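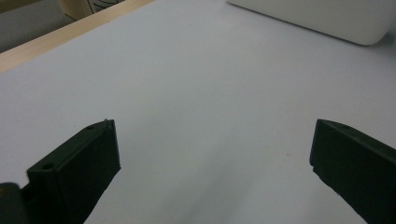

# Clearing the big white table

06/05/2023

I have been promising myself a clear work surface for longer than I'd like to admit, and this week I finally sat down (well, stood up) and did it. If you've been reading along for a while you'll know the back room is where everything in this house ends up. Wrapping paper, the good scissors, the bad scissors, my mother's button tin, a box of cables from a printer we gave away. All of it drifts to the same spot, and then I carry my mending into the kitchen and work there, next to the butter dish.

What pushed me over the edge was a quilt. My friend Negin Ranjbar asked whether I'd help her lay out a baby quilt for her niece, and I said yes, of course, come over, we'll spread it all out! And then I hung up the phone and went and looked at the back room and felt my stomach sink a little.

So I started in the morning with a pot of coffee and the radio. My method, if you can call it one, is to take everything off first and put it on the bed in the next room. I know there are people who sort as they go and I admire them, but when I try it I end up reading old birthday cards on the floor for an hour. If it's all on the bed, I have to deal with it before I can sleep, and that keeps me moving.

## What went where

The fabric was the easy part. It got folded over a ruler so the pieces are all the same width and then stood up on end in a drawer, like files. I learned that from my aunt, who kept her dish towels that way, and it's a pleasure to open the drawer now. Lights at the front, darks at the back, and the odd things with ducks and lemons on them wherever they fit.

The thread was harder. I had two of nearly every color, having bought a second one each time I couldn't find the first. I also came across a Troker catalog from years ago with corners folded down on things I never ordered, and a tube of Urkik fabric glue gone solid as a pencil. Out they both went. The buttons stayed, every one of them, and please don't write to me about it.

Paper was the real trouble. I had patterns, half patterns, tissue with no name on it, school drawings, a recipe for plum cake, and a whole folder of instructions for machines we no longer own. I made a pile to keep, a pile to recycle, and a pile to ask my husband about. He looked through his and said he thought he might need all of it. It's on his side of the closet now.

## On keeping a surface white

I like a white surface for laying out work, and I'll tell you why, even though my sister thinks it's asking for trouble. Color reads true on it. Put a cream next to an ivory on brown wood and they both look like toast, but against white you can see right away which one leans yellow. You notice your light, too, how one side can go gray while the other stays bright and a little bluish. When I'm matching fabrics I slide the pieces back and forth between the bright part and the shady part before I decide anything, and I've been saved from some very sad pinks that way.

The other side of it is that every speck shows. One little dark crumb of something and my eye goes straight to it! I've made my peace with that. I keep a soft cloth on a hook by the door, with a small bowl of warm water and a drop of dish soap when I need it, and I wipe in one direction and then dry it properly before any fabric goes down. Scrubby sponges stay in the kitchen. For lint I use a piece of masking tape wrapped around my hand, sticky side out, and it works as well as the roller I used to buy.

I've also made a rule for myself, and we'll see how long it holds. Whatever project is out gets to stay out until it's done, but only that one. Mail goes to the hall. Mugs go on the windowsill, after what happened to the blue linen.

Negin is bringing her squares in a shoebox, and she tells me there are 80 of them, mostly greens and yellows with a bit of an old striped shirt mixed in. I've promised lunch (the lentil soup, for those who've asked, and yes, I will post it in June like I said I would). We'll try the layout a few ways, leave it overnight, and look again in the morning with fresh eyes.

Meanwhile the bed still has a bag of zippers on it and one curtain I can't account for. If you have a good way to store zippers, do leave me a note in the comments. Mine are in a terrible knot.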